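November, evening. Desk storage, continued.
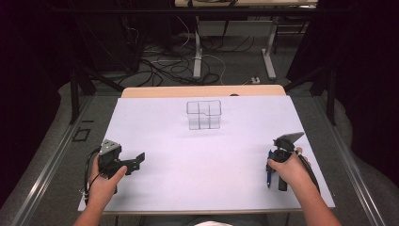 Drawer two is still the problem. It was emptied after lunch and everything went into the shoebox: pens, refills, the short ruler, clips, the spare hex keys from the Meinecke shelf. Inside height is 147 mm, measured at the back where the runner sits lowest. The clear divided container is the best candidate so far. It is close to a cube, the walls are transparent, and the divider is stepped, so short items should not disappear behind tall ones. Dark edges make the compartments easy to tell apart on a white surface. A blue pen is the reference item, being the thing I reach for most.

Kai Kramer argues for keeping it on the desktop and leaving the drawer for paper. He has a point. Pens stored upright need clearance above the rim, and a drawer gives none. Laid flat they waste a compartment each.

Ayane wants the hex keys out of the desk entirely — agreed, they go back to the shelf tomorrow. The clips can stay. Over 14 refills are dry and went in the trash.

Still to do: felt pads under the container, a label for the shoebox, wipe out the drawer. Friederike has offered her second container if one is too small. I will wait and see how full this one gets before asking for it.

Bed at eleven. Runner on the left side still squeaks.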